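Sonel fitted seat cover, charcoal, after 14 months

I bought the Sonel cover to protect the seat of a gray sofa that gets used every day. It goes on in a few minutes and the corners stay put if you tuck the back edge down hard.
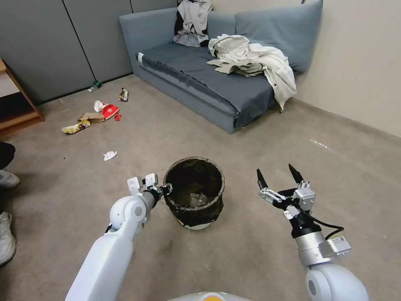
Washing is simple. Cold water, low spin, hang to dry. The color has held, though lint shows on it more than I expected. I had a Nastitari cover before this one and it pilled within 2 months.
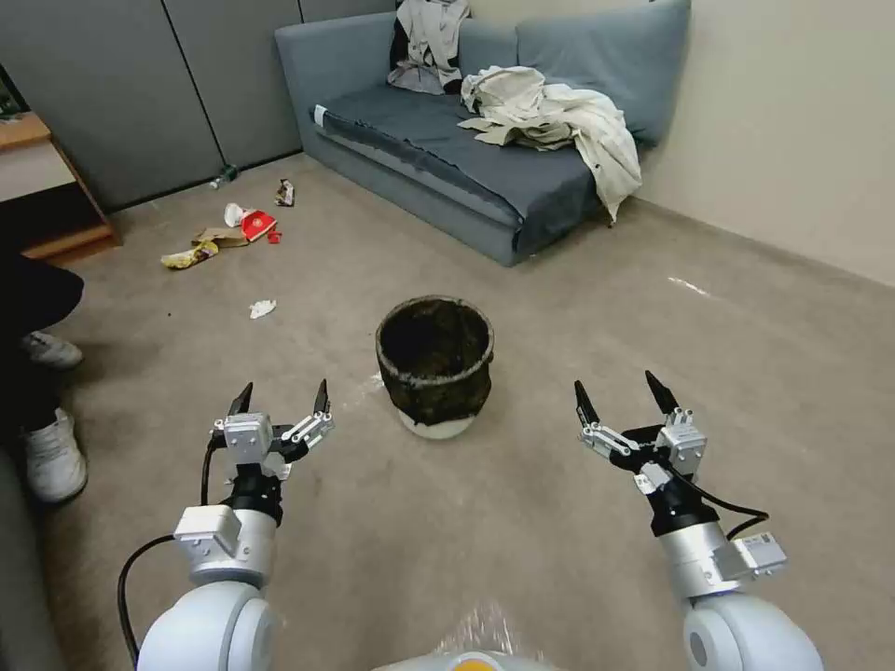

The fabric is stiff at first and softens after a couple of washes. Sizing runs slightly large, so measure the seat depth before ordering. The seller, Hajji, shipped the wrong size the first time and exchanged it without charge. 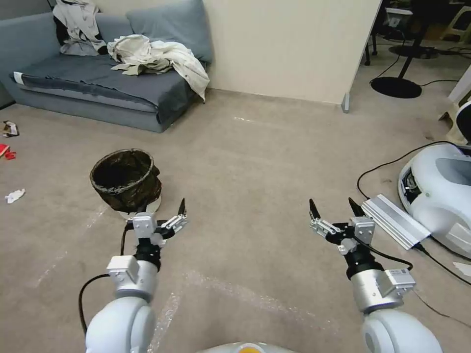
Room, beige carpet.

I would buy it again, but in a lighter shade.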